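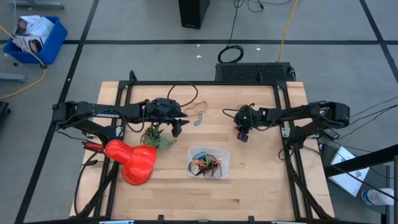
Jivik Brings Its Desk Tidy-Up Mornings to Wimarness

Filed under: Home & Community News
2 min read

WIMARNESS, January 2022 — Jivik, the home goods shop in Usstead, is delighted to announce a second run of its much-loved tidy-up mornings, where neighbors bring the odds and ends of a crowded table (rubber bands, a little succulent, a red vase that never found its shelf) and go home with a place for each!

"People arrive with a tangle and stay for the company," said founder Vasiliki Tsakiris.

Nearly 200 people came last July. Places are limited to 17 per session, and clear containers are provided.

Last updated: 2 weeks ago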